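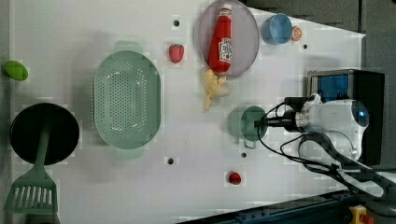
When does the Havwood toy library open again?
The doors open at 3 pm on the first Wednesday in August, at the new spot on Okomo Street, and you can join on the day.

Well, it's finally happening! After a winter of driving past the old hall and seeing that sad bit of paper flapping on the door, I can tell you the toy library is coming back. I popped in to the Okomo Street shop on my way home from school pick-up (with two kids, a scooter and a half-eaten banana, so forgive me if my notes are a bit sticky) and had a good long chat with Ruwan Wanigasekara, who has been running the place for longer than my eldest has been alive.

If you're new to town, the toy library used to be in the back room of the hall, past the stacked chairs. It closed in autumn when the roof let go over the shelves one night. The council has fenced off that end of the building and the repairs are still out for quotes, so Ruwan started ringing everybody he could think of who might have a spare room. The old fabric shop came up, the one with the green awning next to Saha, the bakery. The owner has let them have it on a 20-month lease at a rent Ruwan wouldn't tell me, though he did grin when I asked.

It's a lovely space. There's big glass at the front, a proper toilet, and a long wooden counter where they used to cut the curtain fabric, and I must have stood at that counter a dozen times arguing with my mum about blockout lining. The floor has been sanded on the shop side but they ran out of money before the back room, so watch your little one's bare feet out there until the rugs go down.

What's changed

The big one is the price. A family membership used to be paid yearly, all in one lump, and I know of a few people who let it slide for exactly that reason. Now you can pay $7 a month and stop whenever you like. If you'd sooner get it over with, you can still pay for a year up front and you'll get two months off. Anyone who had paid up before the roof went will have the lost time added on. You don't have to do anything about that, Ruwan has the old ledger at home and has been through it page by page.

You can take out four things at a time, up from three, and keep them for three weeks. Puzzles count as half. I asked how you count half a thing and got a very patient look, but what it means is two puzzles for one spot on your card.

Late fees are gone! I'm pleased about this one, having once paid for a wooden farm set twice over before I found it under the seat of the car. If something's overdue they'll send you a text, then another text, and then Ruwan will ring you, and he says nearly everybody brings it back at the ring.

Lost pieces work the way they always did. Every bag and box has a card in it with the pieces listed, you check it at home before you bring it back, and they check it at the counter. If there's a bit missing you write it in the book and keep looking. Please do tell them, though. A puzzle with a hole in it that goes out to the next family is a pretty rotten afternoon for a four-year-old.

What's on the shelves

They lost a fair bit to the water, mostly the cardboard things and nearly all of the dress-ups. More than half of the collection had to be washed, dried and gone over, and 200 toys have been cleaned, tagged and put back so far. There's another pile at the Wanigasekaras' house that hasn't been looked at yet. Ruwan's son Mizanur told me he hasn't been able to get his car into the garage since April, and he didn't sound as if he minded all that much.

Mizanur has been doing the mending. He's a cabinetmaker by trade and he has rebuilt the big dolls' house, put new wheels on the pull-along wagons and made a fresh set of doors for the play stove. He has also brought the Rarnitz marble run back to life, which will be big news in our house. It was in a bad way before the roof ever fell in - half the clips had snapped and you had to hold the top tower up with your hand. He's made new clips out of beech and it stands up by itself now. My son put one marble down it and then refused to leave for 20 minutes.
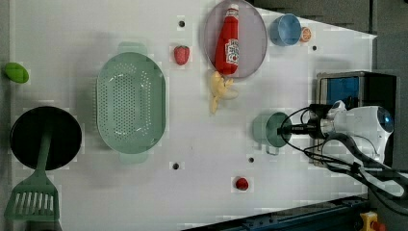 A black frying pan, a green colander and a strawberry on a white tabletop.

There's a baby shelf down low, the ride-ons are along the back wall, and pretend play gets its own bay, with shops, doctors' kits, tea sets and the like all together for once. At the hall you had to ask for half of that stuff because it lived in a cupboard, and I reckon plenty of people never knew it was there. The board games are up high behind the counter, on account of the small parts, so you'll still have to ask for those.

Outdoor gear is the gap. The climbing frame is finished, the plastic slide cracked when it was moved, and they're down to one water table. If you've got something like that sitting behind the shed and your kids have outgrown it, Ruwan would love a call. The same goes for dress-ups, as long as they can go through a hot wash. What they can't take is soft toys, anything with a cord longer than your hand, or anything that used to have a battery cover and doesn't any more. Please don't leave bags at the door, either. The footpath there is narrow and the bakery gets its flour delivered at an ungodly hour of the morning.

Money

The move has cost more than they'd hoped, as these things do. Shelving was the worst of it. Saha put a jar beside the till in May and has been adding a bit from every tray of cheese scones (I've done my part, and then some), and the school gave the takings from the winter disco. They're still $100 short for the gate at the front, the one that stops toddlers bolting out onto Okomo Street, and the gate has to be in before they can open. Ruwan reckons the jar will get there by the end of the month. If you're going past, chuck your change in.

I asked him if he'd ever thought of calling it a day when he saw the mess that morning. He said he'd gone home, had a cup of tea, and then gone back with a mop. "I'd told a little girl she could have the train table on Saturday," he said. "So I had to see if the train table was all right." It was, by the way. It was at the dry end.

Getting there

Parking on Okomo Street is what it is. The angle spots out the front are half an hour only and they do get checked, so for a proper browse you're better off behind the chemist, where it's two hours and there's a ramp up to the lane. The bus stops right across the road. Prams fit through the front door fine, doubles included. I tried it with my neighbour's double and it went in with a bit to spare on both sides.

Opening hours will be Wednesday afternoons from 3 till 5:30 to begin with, plus a morning session later in the week once they've got enough people to run the counter. They haven't picked the day for that yet. There's a sheet on the counter where you can put down which morning would suit you, and when I looked the early part of the week was well ahead. If you work full-time and can't make any of it, talk to Ruwan about the order box - you ring through what you'd like and it'll be bagged up next door at the bakery for you to grab before they close at 6.

To join you'll need something with your address on it and a phone number. Grandparents can have their own card, and so can family day care, though day care cards cost a bit more and you'd best ask at the counter for the rate. Old cards still work. If yours has gone missing (mine has, I think it went through the wash) they'll write you out another one for nothing.

The first afternoon will be busy, so maybe leave the big returns for the week after if you can. And yes, if you've still got something from before the roof came down, they would like it back please. Ruwan has a list. I was on it, for a xylophone, and I've since found everything except the stick.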